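Nolever College
Department of Interior Studies
Course 246: Floors, Walls and Finishes
Handout 2: Plank Floors in Small Rooms

Purpose of this handout

This handout supports the second lecture of the term. Students are expected to have read it before the practical session at the Ulgate building and to bring a printed copy. The material is examinable.

Direction of the boards

The direction in which planks are laid has a strong effect on how a room is read. Boards that run away from the main door draw the eye toward the far wall and make the room seem longer. Boards that run across the line of entry make it seem wider and shorter. In a room with one large window, the usual practice is to lay the boards toward the light, so that the long seams cast little shadow.

Where two rooms share an open doorway, the direction should be kept the same in both unless there is a threshold strip. Students should note that the direction of the joists may settle the question before any matter of appearance is raised. Structural boards are laid across the joists.

Staggering the joints

The short joints between board ends should not line up from one row to the next. Joints that form a regular step pattern are also to be avoided, as the eye picks them out at once. Installers open several packs together and mix the boards before laying begins. The offcut from the end of one row normally starts a later row, provided it is long enough.

Expansion gaps

Wood takes up moisture from the air and swells across its width. A gap must be left at every wall, pipe and door frame, and it must be kept clear of glue and debris. The maker's instructions give the width required. The gap is covered by the baseboard or by a separate molding, fixed to the wall and never to the floor.

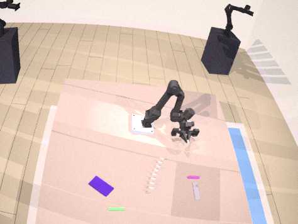 Curved walls call for additional care. The board ends are cut to a paper template, and a flexible molding is used to cover the gap. In the Eren survey, which will be discussed in the lecture, poor cutting at curved walls was the defect most often recorded.

Color and finish

Light floors show dark dirt, and dark floors show dust. A matte finish hides small scratches better than a gloss one. Samples should be viewed flat on the floor, by day and by lamplight, before a choice is made.

Assignment

Prepare a floor plan for the reading room at Nallasex House, showing board direction, the first row and all expansion gaps. Attach a written statement of up to two pages. Submissions are due at the department office by Saturday, December 14, 2024. Late work requires the written approval of the department.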